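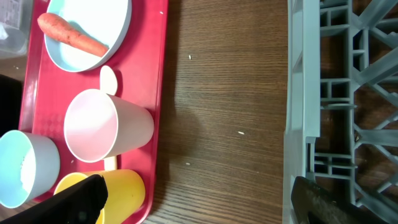 Cups, carrot, dish rack. The to-do list.

We use cookies to improve your experience. Accept | Manage

1/ People keep asking me if machines can do the dishes yet. My dishwasher can. It would like to know who's going to load it.

2/ Getting the cup is the bit that looks easy. A cup on its side with another thing under it is a small legal dispute. My kids settle it by leaving the room.

3/ Aishwarya Poduval at Histmont told me in June that tidying is "20 decisions disguised as one chore." I have used this line at home. It did not get me out of anything.

Print | E-mail this thread 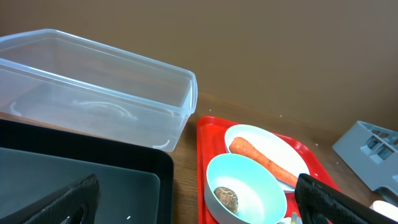

Porkport, Thursday, October 15, 2026

4/ Carrot on the plate, mushroom in the bowl. Now say whether that's dinner, leftovers or a mess. You guessed, right? A machine has to guess too, and then pick something up.

5/ Dirk Oltmanns swears we're 2 years out. He said the same 2 years ago, so at least the number is stable.

6/ My own bet: racks before cupboards, cupboards before my sister's Tupperware drawer. I'd pay good money for the first one. Muting this now, I have a sink to deal with.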